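2025-01-15 | Pallach Building Acoustics Group
Shares 6 | Comments 2

2. Floor covering and impact noise in the rooms

Impact noise was recorded in two buildings, Jeltska and Fistov, both put up as offices and both later split into small rooms for rent by the hour. The structural slab is the same type in each. What differs is the covering: Jeltska has carpet glued straight to the screed, while Fistov has sheet vinyl on a thin foam layer. Tenants of the rooms below had filed 243 noise complaints over the study period, most of them against Fistov, and these complaints were the starting point for the work.

A sound level meter was placed in the lower room of each pair, at seated ear height and away from the walls. Every event that rose clearly above the background level was logged with its time, peak level and third-octave spectrum. After removal of traffic, door slams and lift noise, 3,496 events were left for analysis. Events were then sorted by ear into footsteps, furniture movement and dropped or set-down objects. Two listeners did the sorting separately, and where they disagreed the event was marked as unsorted and kept only in the totals.

Footsteps behaved as expected. On vinyl they carried energy well into the middle bands, and listeners described them as clicks or taps. On carpet the middle bands were almost missing, but the low-frequency part was close to unchanged. A soft covering acts at the point of contact and does very little to the bending of the slab, so a heavy walker is still heard below as a dull thud.

Furniture movement gave the larger difference. A chair dragged over vinyl slips and sticks several times in one pull, and each slip is logged as a separate event unless the gap is very short. We merged slips that followed one another closely – the merging rule is given in Appendix A – but some double counting probably remains. On carpet, chairs and tables were mostly lifted or pushed slowly, and few of these movements reached the logging threshold.

Set-down objects are harder to place. The first impact is on the tabletop, and the floor receives only what passes down through the legs. Carpet under the legs adds a soft spring at the last step of the path (Figure 2). The effect should depend on the load on each leg, the shape of the foot and how far the pile is already crushed.

Figure 2. Light wooden tabletop with rounded corners, on dark gray carpet.
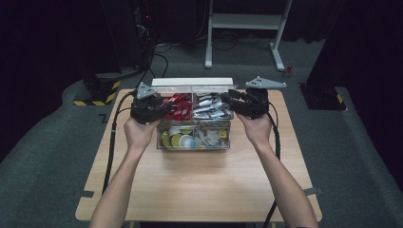
Ferdinand Lanz objected to the spring argument when he read the draft, saying that pile crushed under a table leg for months is nearly as stiff as the backing, and that any gain would be lost long before the carpet was due for replacement. He also asked why leg loads had not been measured.

The first point is fair, and we cannot rule it out. Old indentations in the Jeltska carpet were visible at most table positions, and tables tended to be put back into them. When one table was shifted onto fresh pile for a short trial in December, the set-down events were lower in the upper bands and unchanged in the lower ones. The trial was too short to say how quickly the difference would fade. Leg loads were left out because table contents changed with each booking.

A further limit is that users of the two buildings may behave differently. Rooms at Fistov are booked more often in the evening, when the background level is lower and more events pass the threshold. Using a fixed threshold instead of a relative one reduced the gap between the buildings but did not close it. The Hnatiuk correction for background drift was tried as well; it moved the totals slightly and left the order of the event types as it was.

Complaint records were compared with the log for the hours before each filing. Furniture movement was the type most often present. Footsteps were frequent in all hours, with or without a complaint, and so they explain little on their own. Section 3 takes up the spectra by event type.

Related items
Felt pads and chair feet: a short test series
Background drift in long sound level records
Foam underlay under sheet vinyl, part 2
Door closers and corridor noise at Fistov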